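How I Put Together a Winter Fruit Plate (Sugarcane and All)

I grew up in a house where there was always a plate of fruit in the middle of the table, and I mean always, even when the table was covered in homework and somebody's half-finished sweater. So when people come over in the cold months I don't do a cheese board. I do fruit! It's cheaper, it lasts all afternoon, and people graze on it while they talk.

A few friends have asked me to write down how I go about it, so here goes.

Start with the plate

I like a dark one. Mine are mostly browns and deep purples, and orange fruit looks terrific on them (white is fine too, but the tangerines don't pop the same way). You want a bit of a rim so nothing rolls onto the floor. Don't go too big! A medium plate piled up looks generous, and a giant platter with the same fruit looks like the party's over.

Wash and dry everything

Rinse the tangerines even though you're peeling them, and dry them well with a dish towel. Same with the jujubes and tomatoes. If you leave the fruit damp it'll mark your tablecloth, and if you've got one of those printed cloths with the old newspaper ads like I do, you'll be sad about it.

Cut the sugarcane

This is the part people skip, and I wish they wouldn't. Buy it already scraped if your store sells it that way. If not, scrub the cane, then cut it with a heavy knife or a small clean saw. I saw mine, on a board with a towel under it so it doesn't skate around. Cut between the rings, where it's softer, and take the hard skin off in strips going away from your hand. I usually cut a couple of pieces long enough to lean across the plate, then chop the rest into chewable sticks and keep those in the fridge.

Remind your guests to chew and spit, by the way. Put out a little bowl for it. I forgot last December and found chewed cane in a plant pot.

Peel the pomelo

Slice off the top cap, score the rind from top to bottom, and pull it back in big petals. It's a workout. Under the rind there's all that thick white pith, and you can be as fussy as you want about it. I leave a good bit on the wedge that goes on display because it holds the segments together, then I clean up the rest properly for eating. A pink one is prettiest if you can find it, but the pale ones are often sweeter, at least where I shop.

Pile it up

Big round things first. I put tangerines down as a base, with one toward the back to give it some height. Then the sugarcane gets leaned across one side, and the pomelo wedge goes right on top of the cane. Small stuff gets tucked into the gaps. I love a little red tomato down in there between the tangerines, and jujubes can go wherever, on the plate or on the cloth beside it.
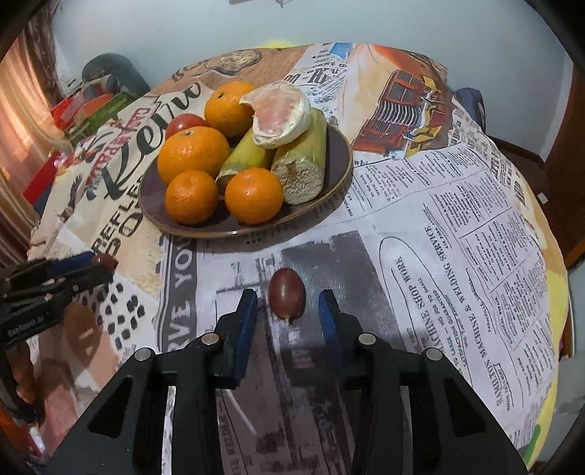
Nermina Halilović wrote to me after I shared an earlier version of these notes and said she'd never put tomato with fruit, because her kids would pick around it and complain, and that she uses a few cranberries for the red instead. She also said to cut the cane the same morning, never the night before, or the ends dry out and taste like a broom.

She's right about the cane. I'd been cutting mine ahead and wrapping it, and the ends do get sad. You can trim off a thin slice before serving if you must. On the tomato I'm not budging, though! A small sweet one next to a tangerine is really nice, and I grew up thinking of tomatoes as fruit-plate food.

How long it keeps

Whole tangerines will sit out happily for days. The pomelo is the weak link: once the segments are open, I give it up to 2 hours on the table and then it goes in a covered container in the fridge. Cut cane is the same. Jujubes are easy, they just wrinkle a little and get sweeter.

If you're setting the table early, put out the whole fruit and leave two spaces, one for the cane and one for the pomelo. Drop those in when the doorbell rings. It takes a minute and everything tastes a lot fresher.

What to do with the leftovers

Simmer the cane pieces in a pot of water with some tangerine peel and a handful of jujubes, slit down the side so the flavor gets out. Half an hour on low and you've got a lovely light drink that needs no sugar at all. Leftover pomelo goes in a salad with mint, a squeeze of lime and chopped peanuts, and I usually eat that standing at the counter before anybody else gets to it.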